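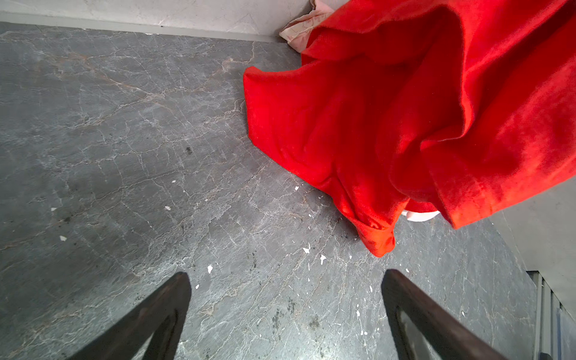
Mirko says velvet should never be folded at all, only rolled, and that if I put the red one back in the cupboard the way I had it last winter he will come over and roll it himself. He wrote this at seven in the morning, before I'd had any coffee, and then again at noon in case I had missed it. I hadn't missed it! I had just been sitting on the stairs with my toast, thinking about how long I've put this off.

So today was the day for the cloths. I pulled everything down in one go, which was probably foolish, and for a good while there was more fabric on the floor than on any shelf. The red is still my favorite. It's so bright, almost orange when the light gets into the folds, and it has that soft pile that goes dark one way and pale the other when you run your hand over it. I bought it at the market in Godstead for 50, which felt like a terrible amount of money at the time, and I carried it home on the bus in my lap like a cat.

The pink things I'd forgotten completely. I do love that pale pink, even if I can't think what I ever meant to do with it. Susar (the little shop by the bridge, gone now) used to sell a ribbon in just that shade, and I wish I had bought the whole roll.

The floor needs attention too. I've always been fond of that gray, with the white veins running every which way, but it hides nothing once you get down on your knees. Little white flecks here and there, paint I should think, and some dark smudges that I went at with a damp rag and then with the stiff brush, and then gave up on until tomorrow. I must remember to sweep before anything else gets put down, as velvet picks up every crumb in the house.

I stopped for soup at one and read two chapters, and then it was three. In the end I did roll the red one, around the cardboard tube from the old map, with tissue in between. It took me four tries to get it straight and I was very warm by the end of it. I sent word to Mirko, who answered only "pile side out?" and now I have to go and check.

Still to do: the blue tablecloth with the candle wax, the bag of scraps for the church sale, and a new bulb for the cupboard, where I can hardly see my own hands.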